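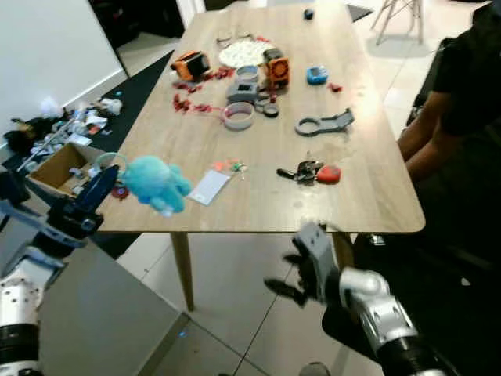 1. What we were trying to do

Our project was on where small things end up in a shared room and if giving them a place changes anything. We picked the work room on the Fonddale side of the building because everybody uses it and everybody complains about it. One oak table, one wall with hooks. Course requirement was an "everyday storage problem" and this one was right there.

Report date 28 October 2022. Group name Putton, same as in March.

2. What was on the table

We sorted by type, not by owner, since asking owners took forever.

Devices: two orange and black ones, one tipped over on its side, one upright. A small blue gadget with a light screen.
Personal: thin-framed glasses. These worried us most, way too easy to lean on.
Soft: a light blue plush toy, hanging just past the left edge of the table. Kept in the study as its own category becuase it didn't fit anywhere else.
Loose: little red pieces, all over the left and middle, and a few more over by the blue gadget.
Other: round white pad with a bumpy top. Filed under other, we argued, it stayed there.

The red pieces broke our system. You can't hang them and you can't label them. Kundilach (the sorting method from the class handout) says anything smaller than a fingernail goes in a lidded container before you touch the rest. We skipped that step on the first round. Mistake. Every time something got moved the pieces moved too.

3. Method

Tidy the table, leave the room open as normal, come back after 5 days, write down what's out of place. Did it 3 times. Between rounds we changed one thing only:

Round one, nothing changed, just tidied.
Round two, a lidded container for loose stuff.
Round three, container plus a note asking people to use the hooks.

Budget was 40 dollars, most of it went on containers. We bought the Ishida ones with the snap lid. Lids are fine, the corners are hard to clean out.

4. Hooks

Should have started here. There's a row of seven blue hooks on the white wall, up under the dark band, close enough to the table that you only need a couple of steps. Nobody in the group had really looked at them before the project. Good for keys, badges, anything with a clip or a loop. Useless for glasses unless they're in a case with a strap.

What we wanted from people: if it has a loop, it goes on the wall. That was the whole rule. We thought a short rule would work better then a long one, and in round three there was less key and badge clutter on the table. The devices didn't move at all. They have no loop and no shelf, so the table is their home whatever we say.
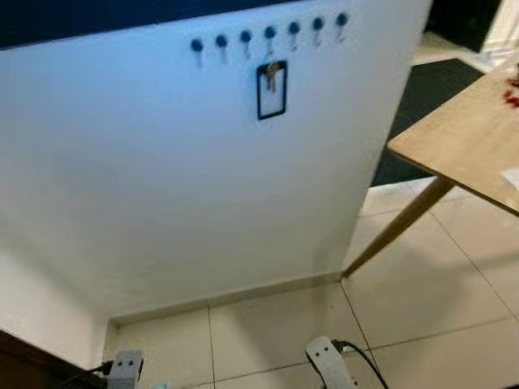
A reader of our draft wrote back that seven hooks in one row with no names on them is asking for trouble, people won't hang keys on a hook that might be someone else's. Said to label them first and run the whole thing again before blaming the users. Also asked why there was no tray for the glasses.

Fair on both. We didn't label because we wanted to see what happened without it, but that should of been its own round. The tray we just didn't think of.

5. What we'd change

Labels on the hooks, round one.
Shallow tray for glasses, back from the table edge.
A shelf for the devices so they can stand upright.
Container for the loose pieces before anything else gets touched.
Longer gap between checks, the one we used was too short to see habits.

Notes from all the rounds are in the appendix, 3,733 words, not edited, sorry. The sorting sheet is on the last page and can be copied.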